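Thread on wooden worktops and humidity, as several of you asked after the last one. I fit and repair them for a living. Most of the call-backs I get in winter come down to the same thing, so I will set it out once and link to it from now on.

1/ Wood takes up moisture from the air and gives it back. As it does so it changes size. Along the grain the change is too small to matter. Across the grain it is large enough to split a board, open a glue line or pull a screw sideways.

2/ The usual winter pattern: heating goes on, indoor air dries out, the top shrinks across its width. In June the same top is at its widest. A gap you see in one season may be closed in the other. Measure it in both before you fill it.

3/ If you fill a winter gap with something hard, the top has nowhere to go in summer. It then either crushes the filler or lifts. I have taken up a lifted top in Wutmont where the filler had set harder than the beech next to it.

4/ Strip construction helps. Narrow strips glued edge to edge will still move as a whole, but each strip has its own grain direction, so the cupping of one tends to cancel that of its neighbour. A single wide plank has no such luck.
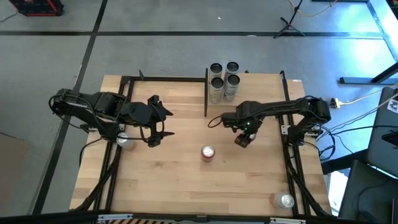
Narrow strips, light wood, concrete floor.

5/ Strip construction does not cancel movement in width. People read "stable" in the brochure and screw the top down solid at all four corners. The total width still changes. It is only the cupping that is reduced.

6/ Fixings. Use slotted brackets, or drill the hole in the rail oversize and put a washer under the screw head. Fix tight along one line, normally the back edge against the wall, and let the front float. In a freestanding table, fix tight on the centre line and let both sides float.

7/ Slots run across the grain. I mention it because I was called to a job last winter with 18 slotted brackets, every one of them turned the wrong way. The brackets were good ones, Fladex, properly spaced. They did nothing.

8/ Finish. Oil slows the exchange of moisture, it does not stop it. Varnish slows it more. Neither matters much if you only do the top face. The underside then gains and loses moisture faster than the top and the whole thing bows.

9/ So finish both faces, the same number of coats, and the ends as well. End grain takes in moisture far faster than the face. Give the ends an extra coat. The cut-out for a sink is end grain on two of its sides and gets wet daily. It is the first place I look for black staining.

10/ Concrete floors. A new slab gives off water for months. Do not store a top flat on it, and do not lean one against the wall of a room with a fresh slab and call it acclimatised. Put it on battens, with air on both sides, in the room where it will live, once that room is heated as it will be in use.

11/ How long to leave it? Suppliers give a number of days. I prefer a meter. Take a reading on the day it arrives, another four days later, and carry on until two readings in a row agree. Measure in the same spots, away from the ends. Mark them in pencil.

12/ A cheap pin meter is good enough for this. The absolute figure may be off — you are looking for it to stop changing. Mine is a Tirkurum, bought second-hand, and it reads high by a steady amount. I know the amount, so it does not trouble me.

13/ Heat. A dishwasher vents steam at the front edge of the top above it. Fit the foil barrier that comes in the box. If there is no foil in the box, buy some. The same goes for a radiator under a bench top: leave a gap behind for the air to rise.

14/ Repairs. A glue line that has opened at the end of a top by less than the length of your hand can usually be worked with thin glue and clamped. Do it when the wood is at its widest and the clamps have the least to do. Longer than that, rip it down the joint, plane both edges and glue it afresh.

15/ Do not sand a cupped top flat in winter. It will come back in summer with the opposite shape and you will have lost the thickness for good. Wait for the other season, look again, then decide.

16/ Someone asked about the Trevor brackets with the plastic insert. I have used them on one job and it is too early to say. The slot is shorter than I would like for a deep island. For an ordinary run against a wall it should be enough.

17/ Someone else asked about bamboo. It moves as well. Same slots, same finish on both faces. I will do a separate thread on upstands and silicone when I have the notes typed up.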